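The Month the Grippers Wouldn't Let Go

25 August 2023

Gráinne Breathnach answers the door with her right thumb held slightly away from the rest of her hand, a habit she says she has been trying to drop since May. The thumb is fine now. There is a pale line along the side of the nail and that's all that is left of it. "My mother still asks after it every time she calls," she says. "She asks after the thumb before she asks after me."

Breathnach runs the hand-held side of things at Pratholm, where people fold, spread and tidy bedding and clothes with a gripper in each hand so that a robot can later be taught from the recordings. She came to it from alterations and dry cleaning, and she will talk about fabric for as long as you let her. I let her for quite a while, and we were well into the second pot of tea before we got to the fault that shut her room down for 15 days.

The gripper they use is called the Astow. You squeeze, the fingers close, and a small motor takes over the holding so your hand doesn't cramp up. When you let go, the motor is supposed to back off and the fingers open. For a long time that is just what happened. The team had 3,077 recordings in the bank when the first gripper failed to open, and Breathnach will tell you she didn't think much of it.

"Somebody said, 'Mine's sticking,' and I said give it a wiggle," she says. "I want that written down, because I've thought about it a lot. Give it a wiggle. That was my whole safety advice that morning. I had a schedule on the wall and I wanted to get to the end of it, and a gripper that sticks once is a nuisance, so you treat it like one."

The work itself is gentle, slow stuff, which she thinks made it harder to take the fault seriously. You lay a folded piece of cloth on the bed, you take hold of it, you shake it out, you start over.
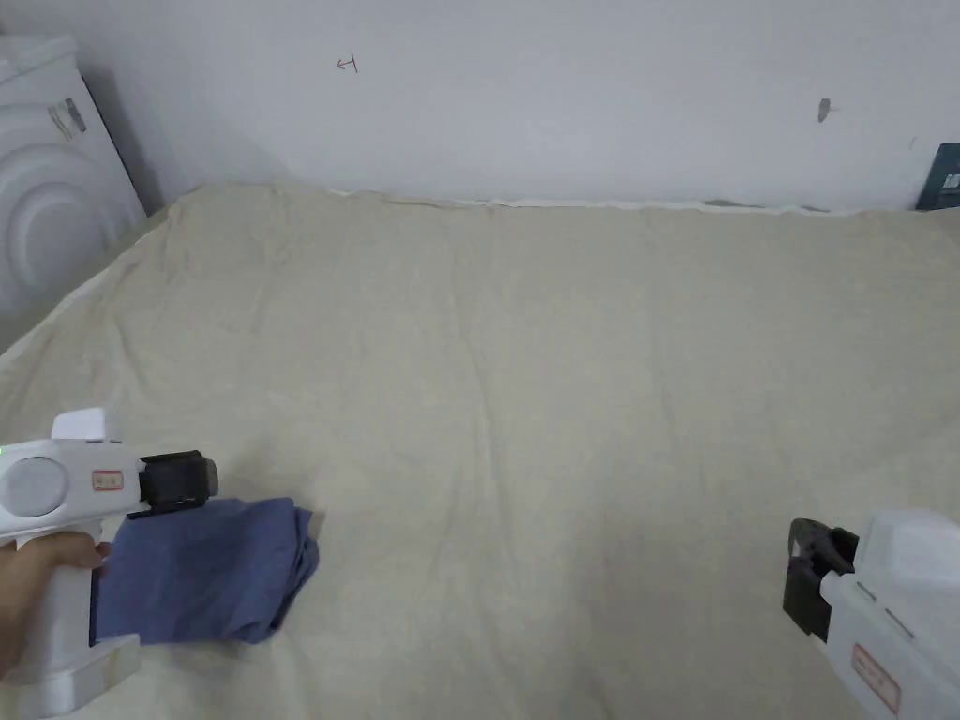 "You get into a rhythm with it, like ironing," she says. "And when you're in a rhythm you stop looking at your hands. You look at the cloth. I'd trained people to look at the cloth! So if the fingers stayed shut a moment too long, you'd feel a bit of a tug, and you'd tug back, and off you'd go again."

It was the tugging back that caught her out. She was working with a duvet, a heavy one, and the left gripper had closed on a good thick twist of it. She released. Nothing opened. She put the right gripper down and did what I suspect any of us would do, and reached in to pull the cloth free with her fingers. The gripper let go, and then, before she had her hand clear, it closed again.

"It wasn't a dramatic injury," she says, and then she describes it in enough detail that I put my cookie down. She lost most of the nail. A colleague got the power off, somebody else found the ice, and she sat on the floor with her back against the mattress feeling, in her words, "mostly embarrassed, and a little bit sick."

She stopped all the work that afternoon. The stoppage was her own decision and she got some grumbling for it, though less than she had braced for. Then she called Dolon, the small workshop that builds the motor units, and they sent down an engineer named Oh, who spent the first day doing nothing except watching people fold.

"I thought, well, this is a lot of money to watch laundry," Breathnach says. "But Oh was the first person to ask what the cloth was doing. The rest of us were all asking what the gripper was doing."

The answer, when they got to it, was in two parts, and she walked me through it with a tea towel and a clothespin. The motor judges whether it is still holding something by how hard the fingers are being pushed apart. A single layer of shirt hardly pushes at all. A fat twist of duvet pushes a great deal, and keeps pushing as the filling tries to spring back. On a gripper with some wear in the hinge, that push came through in fits and starts. The software read a fit as the start of a new squeeze and closed the fingers again. It could do this with the handle fully released.

They went through the old recordings and found 130 where the fingers had closed again with no squeeze on the handle. Most lasted less than a blink. "That was the bad day for me, worse than the thumb," she says. "All those people had been working with it. They'd tugged, and it had let go, and they'd said nothing, or they'd said something and been told to wiggle it."

She asked whether the twist itself could be avoided, and for a while they tried flat grasps only, with the cloth laid out neatly before anyone touched it. It didn't last. Bedding on a real bed bunches up, and a robot that has only ever met tidy cloth isn't much use to anyone. So the twist stayed, and the gripper had to change.

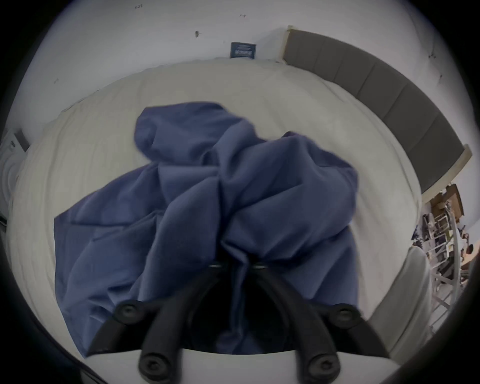
A twist of blue bedding gathered between the fingers of a gripper.

The changes are plain ones. The motor can't close now unless the handle is being squeezed, and that is done in the wiring, so no piece of software gets a vote. The hinges are checked for play at the start of every shift. Each person has a cutoff they can reach with a foot. And there is a rule, which Breathnach wrote herself and is fonder of than the rest, that you never free a stuck cloth by hand until the power is off, however silly it feels to stop for a pillowcase.

I asked whether people keep to it. She thought about that for longer than I expected.

"Mostly," she says. "The new ones do, because I show them the thumb. The ones who've been here longest, I have to keep an eye on, and I include myself. I caught my hand going in just the other week. Power was on. I was talking to someone about lunch."

She has also changed how faults get reported. There used to be a form, a long one with a box for the serial number, and people put off filling it in until they had forgotten what they meant to say. These days there's a notebook with a pencil on a string. You write down anything that felt odd, even if you can't say why. She reads it at the end of the day with her shoes off. Plenty of it is about the lighting, and a fair bit is about the radio, but every so often there's a line like "left one felt grabby," and that gripper goes into a drawer until it has been taken apart and looked at.

"Grabby is a perfectly good engineering word," she says. "Oh uses it now too."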